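The Working Life of a Pair of Jeans
Usivard Quarterly
12/03/2025

The textile reuse center at Zastier occupies a former dairy building on the south side of town. Garments arrive at its loading door from drop-off points across three counties, and most of them leave again within the month. Denim accounts for a larger share of the weight than any other fabric, and it is denim that the center has made its specialty.

Costel Grgić has directed the sorting floor since the center opened. Trained as a tailor, he spent the early part of his career altering suits before moving to a commercial laundry in Ceditz, where he learned how cloth fails. Jeans, he explains, tend to give out in the same places: the inner thigh, the knee, the back pocket corners and the hem at the heel. The rest of the garment is often sound for many more years of wear.

"People bring us a pair with one hole and assume it is finished," Grgić said. "We look at the seat seam and the waistband first. If those are good, the hole is a small job."

In the last full year the center received 2,328 pairs of jeans. Those fit to wear go to the shop at the front of the building or to partner charities. Pairs in need of repair are sent upstairs to the mending room, where 40 people, most of them part-time, work in two shifts. Whatever cannot be mended is cut for patches, with zippers and buttons removed and kept by size.

The mending room follows a written standard, revised each February. Thigh wear is backed with a lightweight twill and stitched in close parallel rows that follow the direction of the weave. Knees are patched from the inside unless the customer requests otherwise. Thread is matched under daylight lamps, as the yellow bulbs originally fitted in the building led to a good many poor matches in the first year.

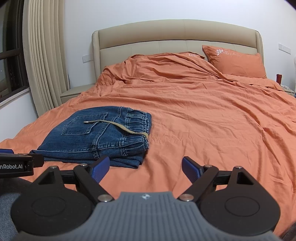 Washing practice has received equal attention. The center advises owners to turn jeans inside out, close the zipper, and use cold water with a mild detergent. Tumble drying is discouraged for any pair containing elastane, which loses its stretch under repeated heat. Between washes, an airing on a line or over a chair back is sufficient in most cases. Spots of mud should be allowed to dry and then brushed off.

Storage is a lesser concern, although Grgić does hold views on the subject. Heavy denim may be folded or hung. Stretch denim is better folded, and the crease should be moved from time to time. Jeans put away for a season should be clean, as food residue attracts insects and body oils set into the cotton.

The center now offers instruction to the public. An evening course in basic mending, taught in the Vukadinović Hall, enrolled 155 residents over its first two terms. Participants bring a garment of their own and are taught to prepare a worn area, tack a backing in place and finish by hand or machine. The course fee covers thread and needles. Sewing machines are provided, and participants may also bring their own.

Plans for the coming year include a second course devoted to zippers and waistbands, and a collection point at the Ceditz library. Grgić has also asked for a larger cutting table. The present one was inherited from the dairy and stands too low for anyone of ordinary height to use for a full shift.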